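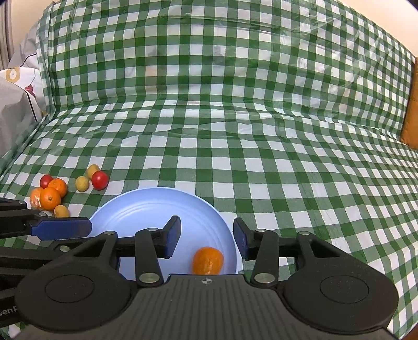 Laut einer Rückmeldung aus Gumudton ist die Spalte mit der Netzanschlussleistung die einzige, die dort regelmäßig benutzt wird, und gerade sie sei in der ersten Fassung kaum erklärt gewesen. Die Spaltenbeschreibung wurde deshalb erweitert, siehe unten.

Hevunon-Speicherliste
Version vom Juli 2025

Inhalt

Die Liste erfasst Batteriespeicher ab 5 MW Leistung, die ans Netz angeschlossen, im Bau oder genehmigt sind. Eine Zeile entspricht einem Projektabschnitt, nicht einem Standort. Wird ein Speicher in zwei Ausbaustufen errichtet, stehen dafür zwei Zeilen in der Tabelle, verbunden über dieselbe Standortnummer.

Zeilen gesamt: 1.355
davon mit unklarem Status: 118
Format: CSV, UTF-8, Semikolon als Trennzeichen, Dezimalkomma

Spalten

standort_id: Nummer des Standorts, bleibt über alle Versionen gleich
abschnitt: fortlaufend ab 1
leistung_mw: Nennleistung der Wechselrichter
kapazitaet_mwh: nutzbare Kapazität bei Inbetriebnahme, ohne Alterung
anschluss_mw: vertraglich zugesicherte Leistung am Netzanschlusspunkt. Sie kann kleiner sein als leistung_mw, etwa wenn sich der Speicher den Anschluss mit einem Solarpark teilt. In diesem Fall steht in der Spalte geteilt eine 1.
status: betrieb, bau, genehmigt, unklar
quelle: Kürzel der Quelle, Auflösung in quellen.csv

Erhebung

Grundlage sind Genehmigungsbescheide, Bekanntmachungen der Netzbetreiber und Mitteilungen der Projektfirmen. Bei Widersprüchen gilt der Bescheid. Angaben, die nur aus einer Pressemitteilung stammen, tragen das Kürzel PM und sollten für Summen nicht ohne Prüfung verwendet werden.

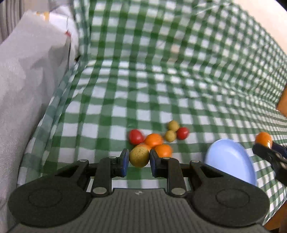 Die Zuordnung der Abschnitte zu Standorten erfolgte von Hand. Dubletten entstehen vor allem, wenn ein Projekt den Eigentümer wechselt und unter neuem Namen weitergeführt wird. Beim Speicher Asar war das zweimal der Fall, die alten Namen stehen in namen_alt.csv.

Bekannte Lücken

Gewerbespeicher hinter dem Zähler fehlen, auch wenn sie über der Leistungsgrenze liegen.
Für den Abschnitt Iyengar 2 liegt keine Kapazität vor, das Feld ist leer. Leere Felder bedeuten immer "unbekannt", nie null.
Das Datum der Inbetriebnahme ist nicht enthalten. Die Quellen meinen damit teils den Probebetrieb, teils die Abnahme.

Änderungen gegenüber der Fassung vom Juni

Spalte geteilt ergänzt
Statuswert "geplant" entfernt, betroffene Zeilen gelöscht
Kapazitäten über 2.000 MWh erneut mit den Bescheiden abgeglichen, ein Kommafehler behoben

Nutzung

Weitergabe und Bearbeitung sind mit Nennung der Hevunon-Speicherliste und der Version erlaubt. Korrekturen bitte mit standort_id und Beleg einreichen. Meldungen ohne Beleg werden gesammelt, aber erst eingearbeitet, wenn eine zweite Quelle vorliegt.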